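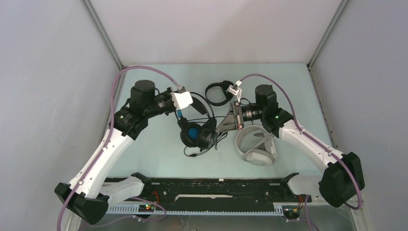 Entertainment Writing, Unit 4
Reading and Writing the Celebrity Profile
Handout prepared by Tadeusz Walczak

What we cover in this unit

In this unit we look at the short celebrity profile, the kind of page that appears when a reader types the name of a performer into a search box. Many students tell me that they do not respect this form. I ask you to put this opinion aside until the second assignment. These pages are read by very many people, and the persons described in them are real and can be hurt by a careless sentence.

Please bring your printed copy of the Sârbu profile to class. It is in the reader, after the chapter on interviews.

4.1 The usual parts

A profile of this kind has most often an opening paragraph, a section for early life, a section for career, a section for family, and something about money. The order changes from one site to another. Sârbu is a stand-up comic, and her profile begins with the money, which I consider a weak choice. The reader learns what she is supposed to own before he learns that she has toured for 14 years.

Notice also how the opening repeats the title almost word for word. This was done for the search engine. You may do it one time, but in the second paragraph it becomes tiresome.

4.2 Net worth

Treat every net worth figure as a rumour until you find where it came from. In the exercise last February the class compared 12 pages about the same actor. All of them gave the same sum, and only 2 named any source. Both sources were other pages from the same group of 12. When writers copy in a circle like this, the number looks stronger each time, although there is still no evidence behind it.

What can be used: court documents, company filings, a statement by the performer in an interview, a reported sale of a house. Write the source into the sentence. "According to the filing" is enough, you do not need a footnote.

If you find nothing, leave the section out. An editor may ask you to put it back. Then you should explain to her what you searched and what was missing.

4.3 Family and partners

A spouse who is not a public person has not agreed to be in your article. Name them only if the performer has done so in public, and do not give their workplace. For children, give no names at all in this course.

Body measurements are not accepted in any assignment. Height is fine when it has to do with the work, for example for a basketball player or a dancer.

4.4 Career section

Here the students usually write a list of titles with years. Try instead to choose one turning point and stay with it. In the profile of the comedy duo Betel, the writer spends a whole paragraph on the night when their sound system failed and they finished the show without microphones. After this I remembered who they were. The filmography can go at the bottom.

Watch your adjectives. "Amazing," "legendary" and "beloved" tell the reader about your mood. Replace them with a colour, a place, a line from the act.

Assignment A

Rewrite the opening of the Prondis profile (reader, page 56). Keep all facts, remove the repetition. One paragraph.

Assignment B

Write a full profile of a performer from your own city. You need at least one interview made by yourself, by telephone or in person. Attach your notes. Students who have no contact can ask at the Bandent theatre, where the box office opens at noon and the staff know our course.

Late work loses one grade per day. If you are ill, write to me before the deadline and we will find another date.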